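Safety rules came late to Sastmont, the test shop where Kareo hands are tried on household goods. The lead tester wrote most of them, and she keeps them short. There are seven.

"The first is that your own hands stay off the table while the arm has power," she says. "People break that one to straighten something."

The second covers the log. Every grasp gets a line, good or bad, and a hand needs 3000 lines before it ships. In June they threw out 1146 because the misses had been left off.

Soft items have their own page. "A bottle is a bottle. A pouch changes shape, so you write down how it was lying."
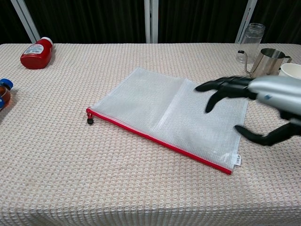
A robotic hand over a mesh pouch with a red zipper.

Would she add an eighth rule? "No. I'd like the seven followed."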